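HOME ROUTINES AND HOUSEHOLD HABITS
Unit 2: The toothbrush cup
Handout to go with the December session. Notes by Defne Yazıcı

Read before class: Toprak, "Small Objects at the Sink," pages 1 to 14. Bring your own notes on where your brush and paste live at home.

1. The claim

Household advice loves the cup. Put the brush in a cup, put the paste beside it, and the morning is supposed to run itself. Muammer Toprak repeats this in his chapter and backs it with the Bredarstead survey, which asked 402 households where they keep their brushes. Fine, but the survey asked people what they do. It did not go and look. I would treat any figure from it as a record of what people like to say about their sinks.

2. What a cup does well

It holds the brush with the head up, off the counter. That much I grant. A brush lying flat touches whatever the counter touched last.

It also gives you one place to look. Whether that saves time is another matter. Toprak says it does and offers no timing, only a story about his own hallway bathroom.

3. What a cup does badly

Water runs down the handle and sits at the bottom. Most people rinse the brush and forget the cup. Ask yourself when you last washed yours — with soap, I mean.

A light cup with a tall brush in it tips easily. The Nartey leaflet recommends "a stable vessel" and leaves it there, which is no help in a store.

Two brushes in one cup lean on each other. Separate cups fix this and take up twice the shelf.

4. Where does the paste go?

The advice gets vague at this point. A flat-crimped tube will not stand on its crimped end, and standing it on the cap depends on the cap. Putting it in the cup crowds the brush. So it ends up lying down next to the cup, and the leaflets call that clutter. I am not convinced. A tube on its side within reach is doing its job.

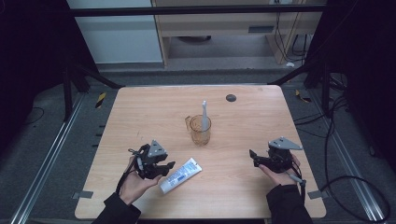 Fig. 1. Brush upright in an amber-brown tinted glass cup, paste lying on the tabletop.

Look at Fig. 1 with the Nartey leaflet next to you. By its rules the brush passes and the tube fails. Decide whether you agree, and say what you would move.

5. For discussion

Does clear glass make people clean a cup more often? Toprak assumes so. What would you need to see before believing him?

Written work: 500 words on one object at your own sink. Describe what happens to it over a day before you recommend anything.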